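Do I have to edge my lawn along the sidewalk?

Grultano
New to the neighborhood. The guy across from me edges every Saturday at 8. Is this required or is he just like that?

Sotska
He's just like that. I edge 3 times a year.
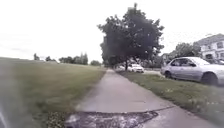
Matos
Check your city code, mine only cares once the grass gets onto the walk. A half-moon edger does fine and won't wake anyone. With grass on both sides of the concrete, like this stretch, you've got two edges to do, so pace yourself.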